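The Capital Request

The Equipment Planning Group of the Grovton Laboratory convened on October 12, 2022, at the close of the working day, to consider a request that had been deferred twice. It concerned the purchase of a second robotic arm for the tube handling bench. Jurgita Kalniņš presided. Amnuay Wiriya kept the record, and he kept it in pencil.

Item 1. Statement of need

Larasati Tambunan presented for the bench. She had worked there for six years and did not care for meetings. The existing arm, she stated, was supplied by Fetside and had been leased for 3 years. The lease would end in November. The laboratory could renew it, purchase the arm outright, or purchase it together with a second unit, and she wished the record to show that she favored the last of these.

"The record will show it," said Mr. Wiriya.

She was asked what the arm would be expected to grip. She replied that it would be expected to grip what it gripped now, and she placed a print on the table so that the members might be speaking of the same tube.
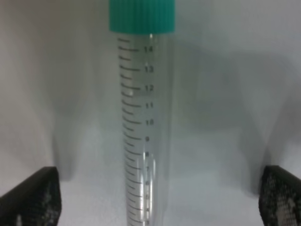 Item 2. Cost

Zulkifli Mandagi spoke next. He had declared at the outset that his uncle owned the Mandagi supply house, which had submitted one of the quotations, and he had moved his chair a short distance from the table in order to make the declaration plain. The Mandagi quotation was the lower by 6 percent. It did not include replacement finger pads. The Stastumska quotation included the pads, the training, and service visits within 30 days of any written complaint.

Ms. Kalniņš inquired what the pads cost. Mr. Mandagi did not know. He was directed to find out, and he went into the corridor to telephone his uncle.

In his absence the members discussed the matter of space. Rohani Pillai, who had charge of the building plan, observed that a second arm would need a second table, and that a second table would need a wall. The laboratory had up to 70 square feet that could be given over to it. That space was presently the room in which Ms. Pillai ate her lunch.

"You have not objected in writing," said Ms. Kalniņš.

"No," said Ms. Pillai. "I wanted first to see how much table the work takes up."

Ms. Tambunan passed her the second print. Ms. Pillai studied it for longer than the agenda allowed. She laid her hand flat beside it, as though to measure, and asked whether the rack had always been kept so far over in the corner.

"It is where I put it on my first morning," said Ms. Tambunan. "I have never moved it."
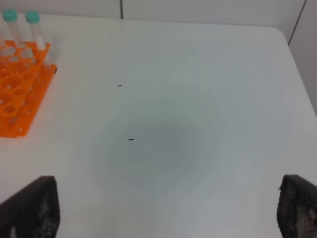

Exhibit B. Orange rack with two capped tubes, tube handling bench.

Mr. Mandagi returned. The pads, he reported, were extra, and his uncle sent his regards to the group. The regards were entered in the record. The pads were entered beneath them.

Ms. Kalniņš called for the vote. Ms. Pillai asked that it wait a moment — she had one amendment. She proposed that the second table be ordered with a chair.

"For the operator?" asked Mr. Wiriya, with his pencil raised.

"For whoever is in there at noon," said Ms. Pillai.

The amendment carried, and they went on to the purchase.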